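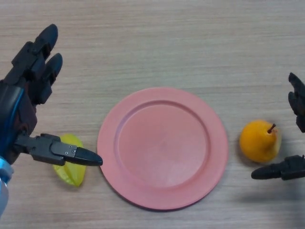
4.3 Setting up the two-hand fruit task

This section covers the Laxdal bench task as used in the Trinonska grasping comparison: put the fruit on the plate, either hand, no help from the operator. Read 4.2 first if the hands have not been homed.

1. Clear the tabletop. Only the plate and the fruit should be within reach of the hands.

2. Set the pink plate between the hands, well side up and empty.

3. Put the star fruit on the left of the plate and the pear on the right, stem pointing away from the plate.

4. Bring both hands to the start pose from the Laltus console. Fingers may pass over the fruit. They may not touch it, or the plate.

CAUTION: Keep your own hands off the table once the console shows READY. The start pose is reached at full speed.

5. Check the gap between the left thumb and the plate rim by eye. If you can't see table between them, back the thumb off by 2 mm and look again.

6. Start the run. Stop it at 30 seconds, finished or not.

7. Shift the fruit to the next position on the sheet and repeat from step 4. Do 5 positions per session.

Note on scoring. A run counts only if the fruit is at rest inside the raised rim when the clock stops. The Plolbridge write-up of the same method reports 996 successes, but it also accepts fruit leaning on the rim, and it doesn't say how many runs were thrown out. Do not compare your figures with theirs.

Note on the "either hand" claim. We have yet to see the policy pick a hand for any reason except distance. Log which hand moved first — the console won't — and leave the reason column blank unless you have one.

Log sheets go to Ataahua Hollis, failed runs included. The July sheets without failures were sent back.

Continue to 4.4 for the swapped-fruit version.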